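Chapter 6
Handling Soft Materials

In the earlier chapters, students worked with blocks, tubes and lids. Such objects keep their shape when they are lifted, and a gripper that closes in the right place will usually succeed. Cloth makes other demands. A shirt has no fixed outline, and each touch changes the task that follows.

This chapter follows the Sedlow project, which is set as group work in the second half of the course. Students work in teams of 2, using hand-held grippers to record short handling tasks with clothing. Each team is expected to complete 60 recordings, which are then pooled with those of the other teams to form a class set of 200 or more. The Luvus workbook contains the record sheets.

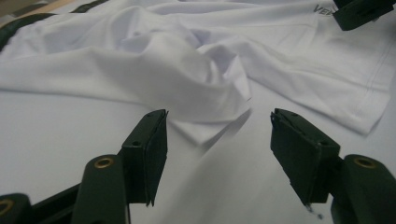
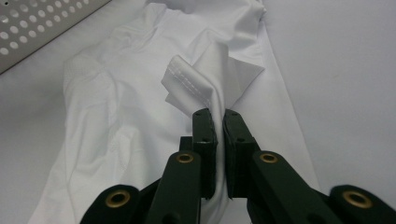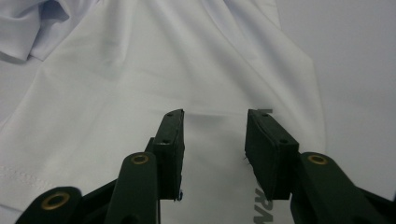
White cloth and hand-held grippers at the work surface

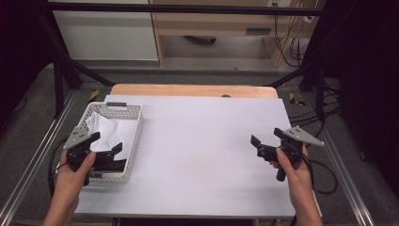
Before the first session, each team should agree on its starting rules: how the garment is to be laid down, which edge is to be found first, and what counts as a finished attempt. Failed attempts are to be kept and marked as such - they are needed for the exercises in Section 6.4.

By the end of the chapter, students should be able to:

explain why folds and hems are useful places to take hold of cloth
plan a task that requires both hands
judge whether a recording is fit for use

Students who have not completed the Jonberg exercise in Chapter 5 should do so before reading further.

6.1 Finding an edge

The first difficulty in handling a garment is deciding where to grip it. A crumpled shirt may show many ridges, and only a few of them are true edges. Stitching is often the most reliable guide.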